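Laying out and sorting (clothing)

Laying out is the stage of clothing care in which garments are spread on a flat surface, usually a bed, before folding. Long items such as trousers are placed lengthwise so that the legs can be aligned at the seam. A quilted sheet is a common work surface.

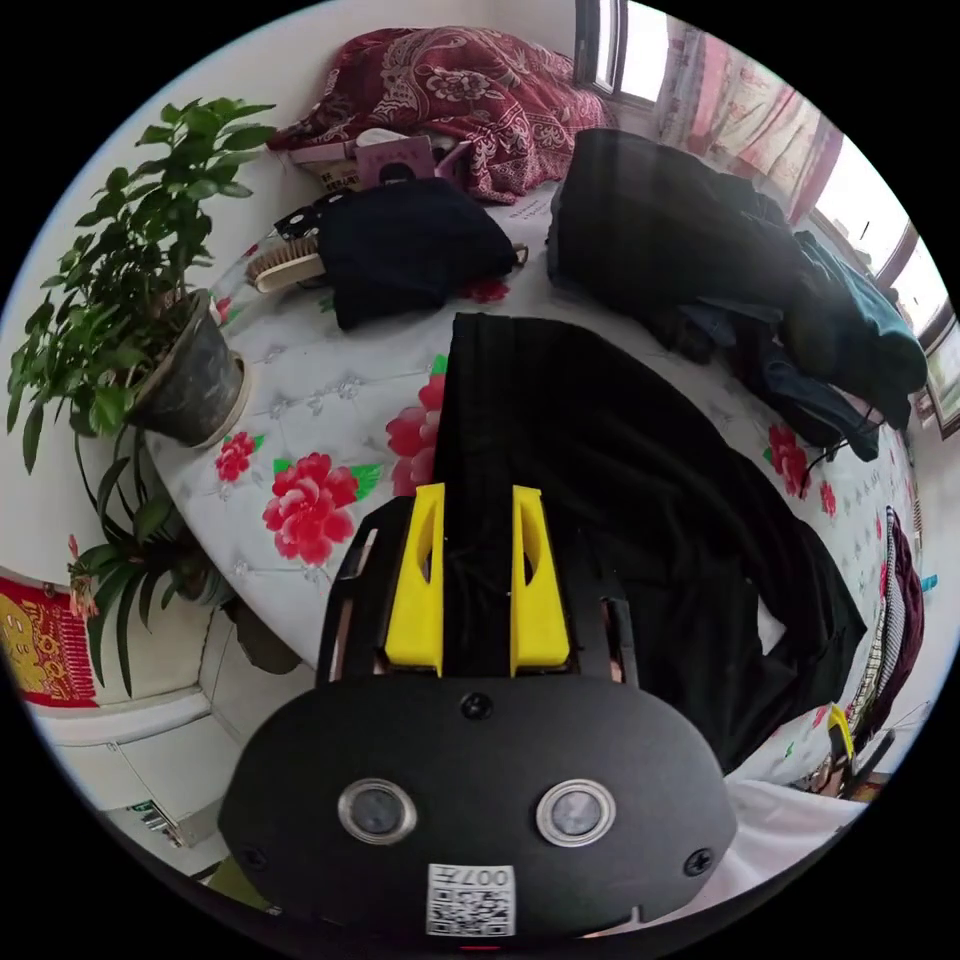

Sorting by color and weight

Dark garments are normally gathered in one pile and handled as a group. Denim is heavier than most dark fabrics and is often folded last - its bulk makes a stable base for a stack. Mixed piles, with jeans lying among black clothing, are divided before folding begins.

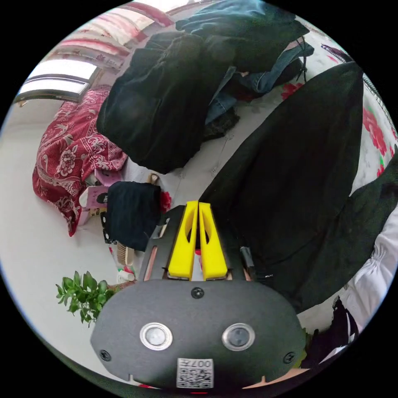
Entry by Tomomi Tamura | Reviewed by Pranab Ranasinghe | Last revised Jun 13, 2026

Bedding in the work area

Blankets and quilts are moved aside toward the wall or window and folded separately. The Skeltness method, named for the town where it was first taught, clears the bed in 8 stages and leaves bedding to the final one. The Carley method starts with it.

See also: Folding; Garment storage; Quilt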